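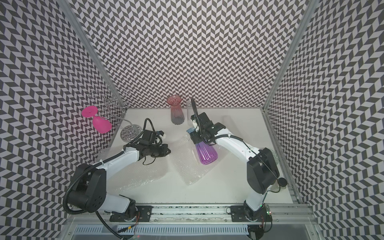
The Kistska cell

Workshop build, shared bench project
By the Lumthorpe workshop wiki
Last edited March

The Kistska cell is a home-built, two-armed robot workcell kept in the shared workshop at Lumthorpe. It is used for handling glassware and similar awkward items, mainly standing things up, moving them between fixed spots and wrapping them in bubble wrap. The name covers the whole box: rail, arms, walls, floor and wiring. Earlier pages on this wiki call it "the Kist" or just "the box". Same thing.

Stub sections below still need filling in. Please don't delete the wiring notes again.

Frame and rail

Aluminium extrusion. Both arms bolt to one rail along the front edge, each on its own black mounting plate. First version had the arms on separate feet – bad idea, the spacing drifted every time somebody leant on the bench, and every drift meant a full recalibration. One rail fixed it. The gap between the plates is set once and left alone.

Corner posts at the back are aluminium as well. Slots face inwards so brackets can go on later without taking the walls off. A metal grille with slots runs along the front below the rail. Keep it clear, do not stack offcuts against it.

Total spend on frame and fixings came to 870, a good bit of that on brackets bought twice in the wrong size. Arms not included.

Walls

Three sides covered in a black and white chevron pattern. Chosen by vote, regretted by some. The busy pattern makes clear glass harder to pick out by eye, and the vision code had to cope with that from the start. A plain grey lining was tried for a fortnight and went back in the cupboard. There is a standing proposal to make the panels swappable, see talk page.

Floor is flat white. Shows every speck, so wipe it before a session. No solvent, it dulls the surface.

Arms and grippers

White links, black joint housings, black grippers. Cable conduit runs down the outside of each arm with enough slack for a full reach. Too much slack is as bad as too little – a loose loop will sweep a glass off the table when the arm comes back. Tie it at the elbow, then move the arm through its whole range by hand with the power off, and only then tie the rest.

The grippers can meet over the middle of the table. Handovers are done there. The control software, Grorkedier, has a keep-apart setting in millimetres, default 50. Do not go below this with glass in either gripper. Above 60 the handover routine stops working as the two sides can't both reach the object, so the usable band is pretty narrow.

Grip force is set per object, not per session. Anyone adding a new object must add a force value too, even a guess. A blank field is read as maximum, this was how the first vase went. A fix is promised in the next Grorkedier release.

Small cameras ride with the grippers for close work. They see very wide and bend straight lines near the edges, so the correction file has to match the camera that is actualy fitted. Labels are on the cables.

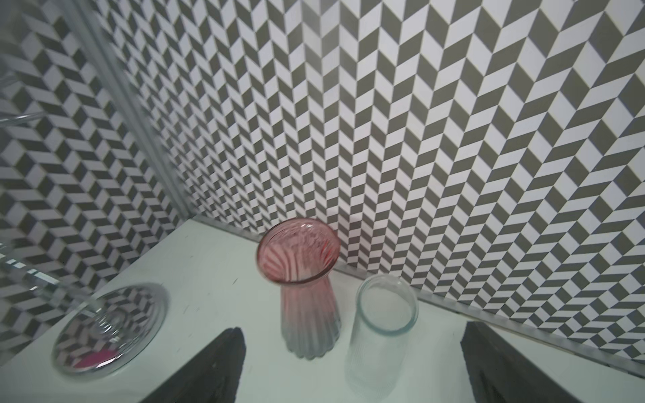 Glassware set

The standard test set is known as Geum. Kept in the crate under the bench, not on the shelf. Includes:

Ribbed vase, pink fading to grey, flared rim
Ribbed vase, purple
Clear glass cylinder
Pink plastic wine glass, for the wire rack
Small jar with black lid
Decorative plate

The cylinder is the hard one. Clear walls all the way up, and only the rim gives the camera much to go on. The coloured vases are easier to find but have narrow necks and wide mouths, so grip on the neck or the body, never by the rim.

Placing two pieces close togther is a useful check of the wrist camera. Gripper comes in from above, fingers open, and should pick the right one without nudging its neighbour.

Wrapping

Bubble wrap goes down flat first, one sheet for each side. Object laid on its side on the sheet, wrap brought over, then rolled. Sounds simple, took most of the winter.
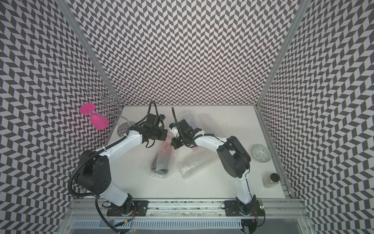
Main trouble is the sheet sliding while the arm rolls. One gripper holds an edge, the other does the turning, and the speed needs to be low. Stemmed pieces are worst as the wrap bunches at the narrow part. Cut sheets longer than seems sensible. The workshop buys it by the roll and has gone through almost 1,000 sheets, reused ones included, so flatten and return anything not torn.

Tape is still done by hand. Power off, arms parked, then reach in.

Known faults

Left arm loses its home position after a long idle. Re-home before use.
Log times are an hour out in summer.
Correction file for the spare camera is missing. If you have it, put it back.

Related pages

Grorkedier settings
Geum glassware set
Rail drilling template
Lumthorpe bench booking
Bubble wrap, cutting and storage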